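Small desktop whiteboards – ghosting, erasers and what to clean them with

Page 1 of 1

tbhuiyan
13 May 2026
I look after the consumables for a shared workroom and have been asked to write a short cleaning sheet for the small desktop whiteboards. Before I do, I would like to check my method against what other people use.

The boards are the glossy white type with rounded corners, used upright on clip-on feet. They get written on daily, mostly with black and red bullet-tip markers, and wiped with a magnetic felt-type eraser. After one term some of them hold a grey haze which a dry wipe does not lift.

Current method:
Dry wipe, top to bottom, overlapping strokes.
Damp microfibre, plain water.
Isopropyl alcohol on a folded cloth for anything left.
Second damp cloth, then dry.

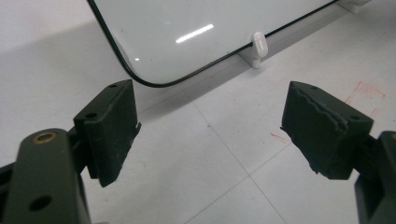

I take the board off its feet for the wet stages and do them with the board lying back, so that liquid does not run down and collect along the bottom edge. The dry stage I do with the board standing. My question is whether the alcohol should be a weekly job or kept for boards that need it. I have 3 opinions from colleagues and they do not agree.

Tania Bhuiyan

gravent_ned
Keep it for boards that need it. Most cheap boards are a lacquer on thin steel sheet. Frequent solvent dulls the lacquer, and a dulled lacquer holds pigment. You end up cleaning more often to deal with the damage done by cleaning.

Enamel boards are another matter and will take alcohol every day. If you do not know which you have, assume lacquer.

pell_office
Disagree with the above, at least in part. I have used isopropyl weekly on lacquered boards since September and see no loss of gloss. What does damage them is abrasive: melamine sponge, cream cleaner, the scouring side of a washing-up sponge. One pass with a melamine sponge and the haze is permanent.

The haze in the original post sounds like binder residue from the marker ink. A dry eraser moves it around and does not remove it.

gravent_ned
Since September is under a year. Mine went at 2 years.

pell_office
Fair, but then we are comparing different boards, different inks and different cloths. I would want the same board with one half treated and one half left alone.

simov_k
Nobody has asked about the state of the eraser. A loaded felt will put down as much as it picks up. Peel or wash it, depending on type, before blaming the board. In our stores we issued 200 felt erasers and logged the complaints about hazy boards. Roughly a third went away when the eraser was changed and nothing else was done.

tbhuiyan
Reply to simov_k: that is useful, and I had not separated the two.
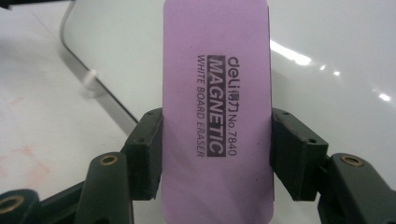 The erasers we issue are all one model, so at least that variable is fixed. I keep a record by colour and position in the tray, and swap them on a rota. It is the Deli No.7840, marked MAGNETIC and WHITE BOARD ERASER on the back, in the lavender-pink version. The print is all towards one end and the rest of that face is blank, so I am thinking of writing the date of issue there in permanent pen. Has anyone tried that, and does the ink stay on once the thing has been handled for a month?

simov_k
Permanent pen rubs off in our experience. Use a small paper label with clear tape over it. Put it on the back and keep it clear of the long sides where people hold it.

marl_and_lime
Different point. How stable are the boards on their feet while being wiped? I had a set where the clips were too close together, and any pressure near a corner tipped the board. People then held the top edge with the other hand and left fingerprints, which repel the marker. Half of my "ghosting" was skin grease.

tbhuiyan
Two clips per board, one either side of centre. They hold well enough for a light stroke. I would not scrub against them. 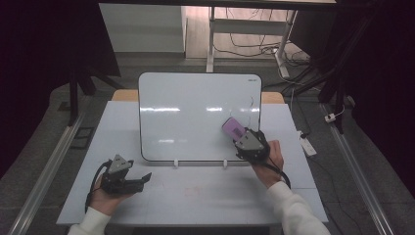
Board upright on its two white clips near the back of the table, eraser at the lower right.

marl_and_lime
That spacing looks acceptable to me. I would still tell people to wipe downwards and not across. A downward stroke pushes the board into the clips – a sideways one works it along them.

There are faint reddish marks on the tabletop as well. If they are marker, the same cloth will spread them, so clean the table last and with a separate cloth.

tbhuiyan
Agreed on the separate cloth. I do not know what the marks are. I will try water first.

gravent_ned
Add to the sheet: cap the markers fully and store them flat. A part-dried marker leaves a heavier residue.

pell_office
Also test the alcohol on a lower corner before doing the whole face, away from any printed label. Printed logos can lift.

simov_k
Seconded. I have seen one come off on the first wipe.

tbhuiyan
Revised draft. Eraser inspected weekly and changed when loaded. Dry wipe downwards, board standing. Water with the board off its clips. Alcohol only where haze remains, corner tested first. Tabletop last, own cloth. I will treat one half of one board weekly, as pell_office suggests, and post the result.

Thread views: 1,176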